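# Growing out my bangs, month five
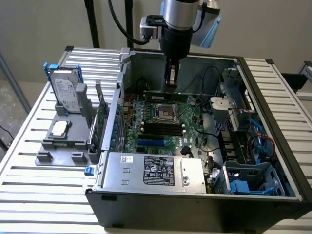
*Open computer case on the work table, with the green memory module along the top of the board.*

I told myself I would write this post when my bangs reached my cheekbones, and then I told myself I would write it when they could tuck behind my ears, and now it's a Sunday afternoon, the dishes are done, and they're somewhere between those two places, so I'm writing it anyway. A few of you have asked how it's going. It's going! Slowly, and with a lot of bobby pins.

If you're new, the short history is that I had full, straight-across bangs for nine years. I got them the summer I moved to Ornside, cut by a woman named Jovita Orozco who had a chair in the back of a dry cleaner's (I miss that shop, I always came home smelling a little like pressed shirts), and I loved them right away. They hid my forehead, which I was silly about at the time, and they made me look like I'd made an effort on days when I'd done nothing but brush my teeth. I never really thought about stopping. Every three weeks I'd go in for a trim, and in between I'd do a tiny bit myself over the bathroom sink with the good scissors that my family was forbidden to use on wrapping paper.

Then last spring I went to my cousin Iraís Ledesma's wedding and it was ninety-some degrees with no breeze, and by the time they got to the vows my bangs had separated into four damp little curtains. There's a photo. Iraís looks gorgeous. I look like I've been bobbing for apples. I came home and said, well, that's enough of that, and I haven't had them cut straight across since.

The first month was easy, and I think it fools a lot of people. Mine just looked like bangs that needed a trim, a little sleepy around the eyes. I got two compliments. One was from the man who sells eggs at the market, who said I seemed mysterious.

Month two was when I nearly gave up. They were past my eyebrows and right in my eyelashes, so every blink was an event, and they weren't long enough to go anywhere else. I'd push them to the side and they'd swing straight back like a saloon door. I had nine years of training them to lie flat and forward, and hair has a memory, or mine does. I called Halina Jasińska, who has been cutting my hair since Jovita moved to be near her grandchildren, and I said I wanted them cut back in, and could she do it that day. She said she could do it on Thursday. I've come to believe she had an opening that day and simply didn't offer it to me. By Thursday I'd calmed down and we did something different.

What she did was cut them on a slant, shorter in the middle and longer toward my temples, so they opened up like drapes. She left the outside corners completely alone. She said most people who come to her in tears have been trimming the whole thing evenly to keep it neat, and all they've done is stay in month two for half a year. I wrote that on the back of my appointment card so I'd remember it, and I've still got the card stuck in the mirror.

She also changed how I dry them, and if you only take one thing from this very long post, I'd like it to be this one. I used to leave my bangs for last and dry them after everything else. By then they'd already made up their minds. Now I do them first, the second I get the towel off, while they're properly wet. I use a flat brush, nothing round, and I brush them all the way to the left with the dryer pointing down, and then all the way to the right, and then left again, back and forth until they're dry and too confused to have a part. After that they'll fall whichever way I ask. It takes a couple of minutes. It felt ridiculous the first few mornings, like I was buffing a car, and now I don't even think about it.

Months three and four I think of as the clip months. I bought far too many. There was a set of little tortoiseshell ones that slid right out of my hair, and some velvet-covered ones that held beautifully and left a dent you could see from across a room. The ones I still use every day are the plain matte snap kind, two on the heavier side, crossed over each other in an X and hidden under the top layer. My neighbor Estrella Zamudio showed me that trick over the fence while I was holding a bag of compost. She grew out a buzz cut a few years ago, so she has no patience at all for my complaining, and rightly so.

If you don't want clips, a small twist works nicely. Take the front piece, twist it away from your face, pick up a bit more hair as you go back, and pin it behind the ear with the wavy side of the bobby pin facing down against your scalp. I was well into my forties before I learned the wavy side goes down! I'd been putting them in upside down since junior high and wondering why they all ended up on the floor of the car.

I tried headbands too. They give me a headache by eleven in the morning, so I can't say much about them. A scarf is kinder, if you fold it wide and don't tie it too tight.

Now, a word on products, because somebody always asks and I always disappoint. I use very little. A light cream, the amount of a lentil, rubbed into my palms until it looks like there's nothing there, and then smoothed over just the ends. If I put it near the roots I look greasy by lunch. On windy days I spray an old toothbrush with hairspray and brush down the flyaways. Dry shampoo goes on the bangs the night before, and that way the powder has disappeared by morning. My forehead did break out for a while in month three, right along the hairline, and it stopped once I started washing the front section alone in the sink on days I skipped the rest.

I should tell you about the setback, too. In month four I was getting ready for dinner at Teodoro Arriaga's, running late, and there was one piece that kept poking out over my left eye. One piece. I got out the good scissors. You already know. I cut it dry, I cut it pulled down tight, and when I let go it sprang up a full inch higher than its neighbors and stood there all through the soup. Teodoro was kind enough to talk to my other side. Halina didn't scold me, she just sighed through her nose and blended it in as best she could, and it cost me three or four weeks. The scissors now live in the garage with the gardening twine, and by the time I've found my shoes and walked out there, the urge has usually passed.

So where am I today? The longest bits on the sides reach just below my cheekbones, and they've started to join up with the layers around my face. The middle hits the bridge of my nose when I pull it straight. With the back-and-forth drying, I get a soft swoop that stays put until mid-afternoon, and after that I reach for the clips. I've been wearing my part a little off center, and it gives me a bit of height I never had before. I've also met my forehead again. It's fine! It has a small scar from a swing set that I'd completely forgotten about, and my mother was delighted to tell me the whole story over again.

My next appointment is in December, and the plan is to leave the front alone completely and only tidy the back, which has gotten a bit shaggy while I was busy fussing over everything else. Halina thinks they'll tuck behind my ears without help by then. I'm bringing her a jar of the plum jam either way.

If you're in the middle of month two right now, write and tell me. I'll send you a photo from the wedding.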